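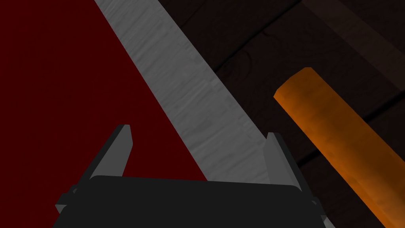

I have been collecting demonstrations in simulation since April, and last night I got to the end of the first proper batch: 200 episodes, all in the same room, all done by me with a pair of hand controllers after work. I said in my last post that I would write down how it went, so these are my notes.

The project is called Hirkell. It is a two-armed robot in a furnished room, and the aim is a policy that can do small household jobs from camera views and joint positions alone. Remo Kofler looks after the training side. I do the demonstrations and most of the complaining.

My first 20 episodes went in the bin. I was starting every one from the same pose, so the model would have learnt one path and very little else. Remo spotted it when he plotted the hand positions and got a single thick line. The start pose is now randomised, and so is the angle of the body. It makes the job slower, and some of the starting views are awkward to work from, but the plot looks much healthier.

The second thing I got wrong was pausing. When I wasn't sure where the fingers were, I stopped and thought. The recorder doesn't know I'm thinking. It just logs a long stretch of no movement, and a model trained on that will happily sit still as well. We trim the worst of it with a script called Trikar, which cuts any stretch where both arms are idle. I still try to plan the whole move before I press record.

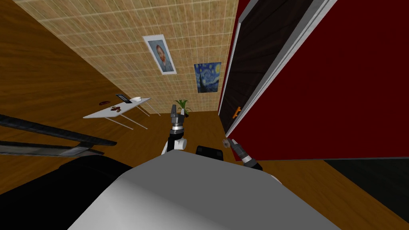 Both arms out over the floor, with the table and the two paintings beyond.

Depth is the hard part. On a flat monitor I can't judge how far a finger is from a surface, and I close too early. Raelene Stubbs suggested flicking to the wrist view for the last bit of each reach, and that helped more than anything else I tried. It took an evening to get used to -- the directions feel wrong when the hand is tilted -- but my failed grasps dropped a lot afterwards.

We do keep the failures, in a separate folder. If I miss and then recover, the episode stays in the main set, as Remo wants the model to see what a second attempt looks like. If I miss and give up, it gets tagged and put to one side.

My limit is 8 episodes in a sitting. After that I get sloppy, and it shows when I play them back: wide swings, late corrections, fingers opening for no reason.

Next is another 200, with the furniture moved and the lighting changed. Raelene is doing half of them so that the set isn't only my habits. Remo will start a training run in the meantime, and I'll post the curves when I have them, good or bad.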